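Choosing a coffee table for a small front room

Feb 11, 2026

We moved the old coffee table out in December and it took until last week to settle on what should go in its place. I thought it would be a quick job. I had a budget, I had a tape measure and I knew what I didn't want, which was another oval one.

The old table was a Renaud, bought second-hand when we were first in the flat. Dark wood, oval, with a shelf underneath that filled up with post and chargers. It was a decent table, but it was too high for the sofa we have now, and the finish had gone cloudy on the side where everyone puts their mugs. My brother-in-law has it in his garage and says he is going to sand it down.

The height was the first thing to sort out. Our sofa is low, and the seat cushions sink a good bit once you sit on them. The usual advice is to have the table level with the seat or slightly below. I measured ours with nobody sitting on it, ordered on that basis and got it wrong. The table that came, from Erkora, was fine to look at but you had to reach up to it a little, and after two evenings we packed it up again. They took it back without any fuss, though I had to pay 18 pounds for the collection. Measure with someone sitting down.

After that I marked out shapes on the floor with masking tape. Fung-ping Yang, who lives downstairs and has the same layout as us, suggested it, and we left the tape down for 8 days. I had been set on a rectangle. With the tape down, it was plain that a rectangle long enough to be useful would block the way to the balcony door, and one short enough to get past was hardly wider than a tray. 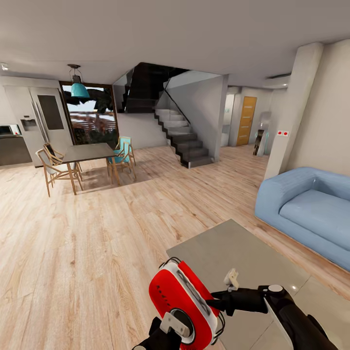

Square tables have a bad name in small rooms and I can see why, as they take up the middle and you have to walk round them. But we eat in front of the television more often than I would like to admit, and a square gives each person their own side. I also wanted a pale top this time. A smooth, light grey one like this, with just a faint reflection on it, goes with most things, and next to our dark carpet it would stop the room looking so heavy. My worry was fingerprints. I went and put my hand flat on a few tops in the Groltora showroom, and the matt ones marked worse than the ones with a bit of shine.

Prices are all over the place. The dearest I saw was 2,288 pounds, for a stone one that would have needed two people to shift it for hoovering. I didn't ask whether delivery was included.

In the end we went for a square one from Brunamden, pale grey, a bit smaller than the tape outline. It has no shelf underneath. I went back and forth on that, as the post has to go somewhere, but I would sooner it went on a hook by the door where I might open it. We can get our feet under the table now, and the hoover too.

It comes with felt pads for the legs, which I haven't put on yet. The corners are squarer than I would choose if we had small children visiting a lot. My shin has found one of them already - on the way to the balcony, naturally.

I still need to sort out a lamp for that side of the room. The old one stood behind the Renaud and now its flex doesn't reach.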